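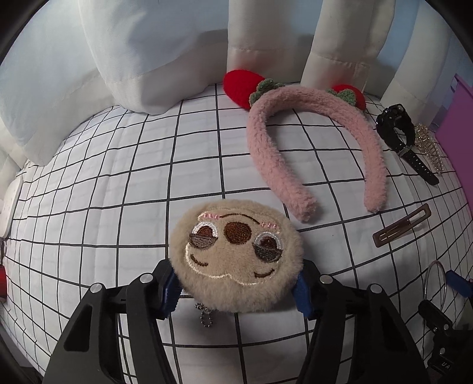 Photo: Böttcher Residential

Böttcher Residential Opens Reservations for Mallham Court, a 128-Unit Senior Rental Community

VULONMONT, 21 April 2020. Böttcher Residential has opened the reservation list for Mallham Court, an age-restricted rental community now under construction on the east side of Vulonmont. First occupancy is scheduled for October.

The project consists of 128 apartments in two three-story elevator buildings joined by an enclosed walkway. Floor plans include studio, one-bedroom and two-bedroom units. At least one member of each household must be 55 or older. Leases run for 12 months and cover water, trash collection and one assigned parking space. Electricity is metered separately for each unit.

All units are built with step-free entries, 36-inch interior doors and blocking in the bathroom walls for grab bars. Showers are curbless on the ground floor and low-threshold on the upper floors. Each apartment has its own heat pump, and corridors are served by a separate ventilation system. Sound-rated floor assemblies are used throughout both buildings.

Common areas are located in the north building. They include a dining room, a library, a craft room, a laundry on each floor and a suite for visiting health providers. Architectural and interior design work was carried out by Floltivetti, which also prepared the landscape plan. A paved walking loop circles the property, with benches placed about 90 feet apart.

"The framing is complete and the roof is on both buildings," said Imke Mühlbauer, project director for Böttcher Residential. "Interior work is proceeding floor by floor, starting with the north building. The schedule allows for inspections in late summer."

Reservations require a refundable deposit of $500 per household. Deposits are held in a separate account and are applied to the first month's rent when a lease is signed. Applicants may withdraw in writing at any time before signing and will receive the full deposit within 30 days. Units are assigned in the order in which completed applications are received.

Tours of the site are not offered during construction. Floor plans, rate sheets and application forms are available by mail or email from the leasing office.

Contact: Imke Wegener, Leasing, Böttcher Residential

47 shares | 3 comments

Comments

ridgeroad_pat
Are pets allowed? The release doesn't say and my mother won't move without her cat.

D. Hollis
Would like to know whether the second parking space is extra. We have two cars.

quilter54
Requested the floor plans by mail. Does anyone know if the two-bedrooms have a bath and a half or two full?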